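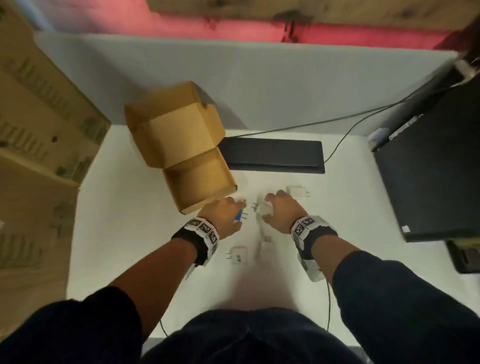
According to one early reader of this card, the two-box demos are the first ones to open, because you can see both thumbs working and hear your own brain saying "oh, so that's how I do it." We agree!

Search datasets Go Sign in

Jeltgate Tabletop Demos (README)
Jun 7, 2021, by the Jeltgate data team

Jeltgate is a set of tabletop tasks shown by hand. A person does the job with bare fingers while wearing a marker band on each wrist, and the robot side learns from the hand paths and the overhead view. We love this setup. There is no joystick lag, and people who have never touched a robot can give a good demo on their first morning.

What's in it

There are 2,000 demos in this release, split over 11 tasks. Most are small-object jobs: picking up power adapters, turning them so the prongs face a given way, putting them in an open box, handling flat mailer cartons. 129 demos are held out for testing. Please don't train on those, even "just to check."

Each demo folder has:

- video.mp4, the head view
- wrists.csv, left and right wrist pose, one row per video frame
- task.txt, a plain sentence saying what the person was asked to do
- notes.txt, only if the person had something to say (some of these are great, do read them) 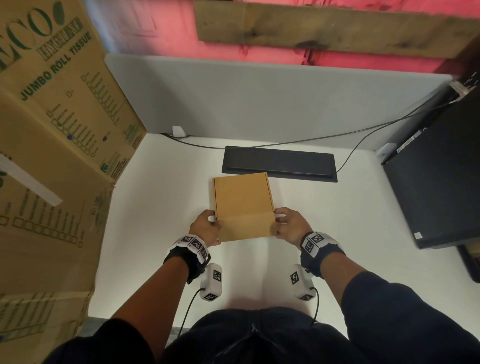
Carton task, both hands on the box, wrist markers facing up.

Wrist pose is in the table frame, in meters. Left always comes first. We changed this in May — older files from the Titex trial had right first, so run fix_order.py on anything you pulled before then. Running it twice swaps them back, sorry.

Known rough spots

Markers get lost when a forearm rolls too far. The row stays in the file with valid=0 and the last good pose copied in. 59 demos have a gap long enough to matter, and they're listed in gaps.txt.

Fingers aren't tracked at all. If you need grip timing you'll have to get it from the video, and a hand often hides the thing it's reaching for. The Sugawara loader has a rough open/closed guess that works nicely on cartons and not so well on adapters.

Playing it back

Start with the Mareo arm config at half speed and one hand only:

 python replay.py --arm mareo --hand left --speed 0.5

Then try both hands. Watching the two arms meet over the table for the first time is a real treat — keep the stop button close anyway.

To do: finger labels, a second table height, cleaner task.txt wording for the box jobs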